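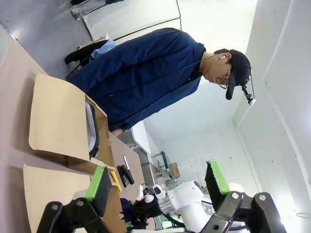
A worker in a cap and glasses looks down at an open box on a work table.

Mukberg shippers face narrower list of box sizes

2025-06-09

Musen, the regional parcel carrier serving Mukberg and Mutby, will cut the number of standard carton sizes it accepts at its flat rate to 19. Cartons outside the list will still be carried, but will be billed by volume under the existing tariff.

The revised list was first circulated to account holders in March as a draft. The final version keeps the flat mailer sizes unchanged and drops most of the tall, narrow formats, which the carrier says stack poorly and leave gaps on mixed pallets. Outer dimensions are now the only ones used for billing. Under the old tariff a shipper could declare inner dimensions and apply a wall allowance, a method that gave different results depending on the grade of board.

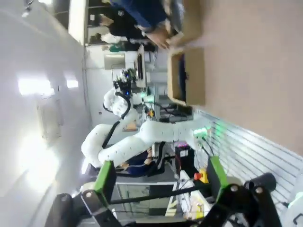 Double-wall cartons are the group most affected. A box that qualified by its inner measurements may now fall outside the list on height alone, and shippers who use double wall for fragile goods are advised to check their stock with a rule before placing repeat orders. Bulging also counts. A closed carton may exceed its listed height by no more than 6 millimeters at the center of the lid, measured with the carton resting on a level surface.

Shukla, which converts corrugated board at its plant in Mutby, said it would supply blanks cut and scored to every size on the list. 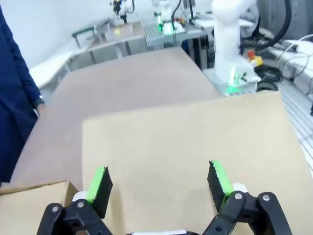

Recycled content is covered in a separate annex. It sets no minimum percentage, but it does limit ink coverage and ban plastic lamination on cartons sent at the flat rate, on the grounds that both lower the grade of the recovered fiber. Plain board meets the annex without further paperwork: a smooth, light tan panel with nothing printed on it, like the one shown here, raises no question about ink. Printed cartons need a one-page declaration from the converter, valid for 3 years and kept on file by the shipper. Water-based flexographic inks are accepted — solvent-based inks are not.

Reused cartons remain eligible if old labels are removed or fully covered and the corners are sound. The list makes no distinction between first and later use. 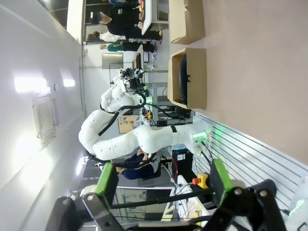

Transition period

Account holders may use up existing stock for 3 months after the new tariff takes effect. During that time, cartons on the old list will be billed at the old rate, provided the shipper enters the previous size code on the manifest. Manifests with no code will be billed by volume. The full size list and the ink annex are available at the Musen counter in Mukberg and with the tariff documents in each customer account.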